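Folding on the mat

23 March 2024

I have been putting off the bedroom clothes since August, which I know is a terrible thing to admit on a blog that is supposed to be about keeping house. Every time I walked past I would think, well, after tea, and then tea would turn into supper and off to sleep we went. So today I put the radio on and started with the dark things, the ones that wrinkle if you so much as look at them.

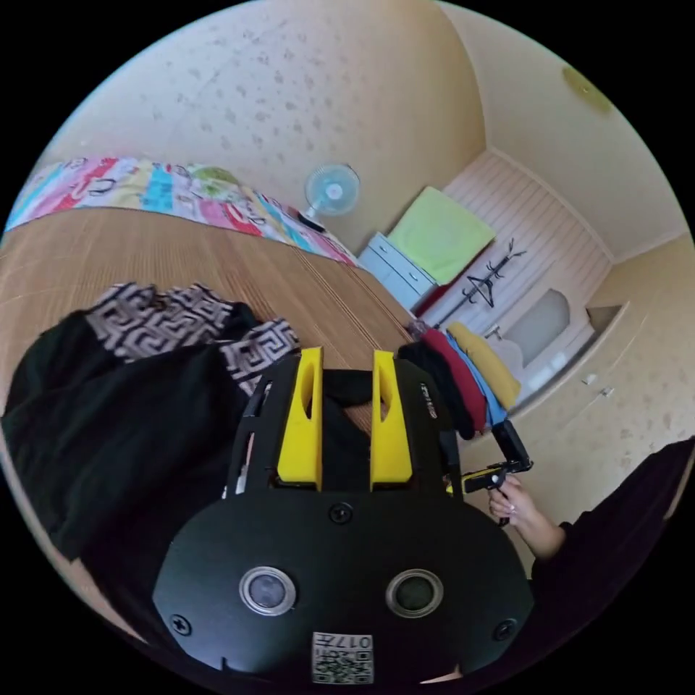 My sister's view is that dark clothes should never be folded at all, only rolled, and that anyone who folds them deserves the lint. She may be right about the lint! But I like a flat pile, and the black one with the Greek-key pattern has such a nice border that I want to see it when I open the drawer. I lay it face down, bring the sleeves in, and fold up from the hem so the pattern ends up on top.

The woven mat stays on the bed all through the warm months (we bought ours at Nanayakkara in Lernau for 1,559, and the bigger one was 1,909, so you can guess which we took home). It makes a lovely firm surface for folding, much better than a soft mattress where everything slides into the middle. The bright blanket just gets pushed to the far side until I'm done, cartoons and all, and then it goes back over the foot of the bed where it belongs.
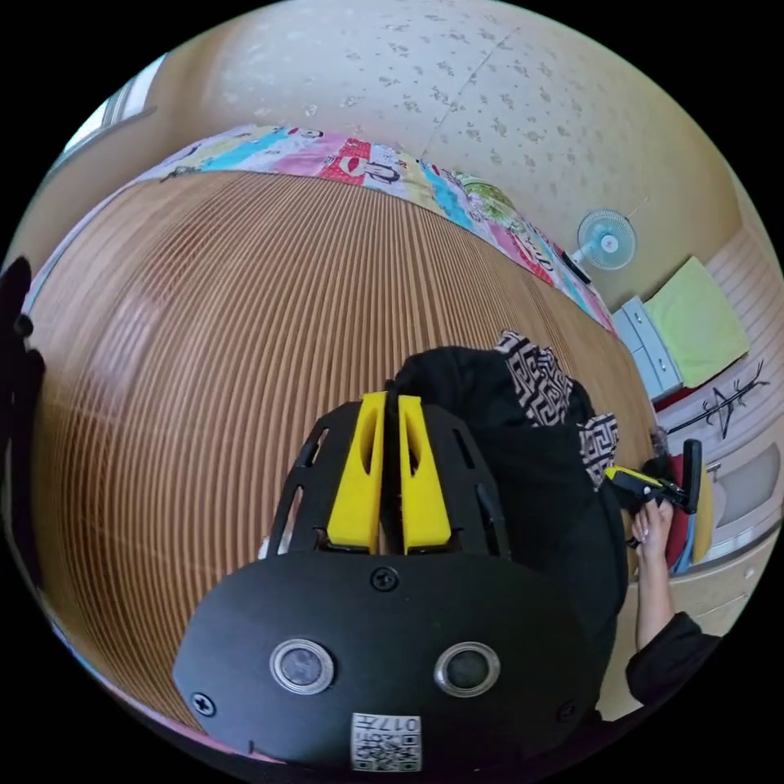
Next up: the drawers

I want to line them first, and I still have half a roll of paper left over from the kitchen shelves. If it doesn't stretch to the bottom drawer, that one will have to wait until I'm in Prostgate again.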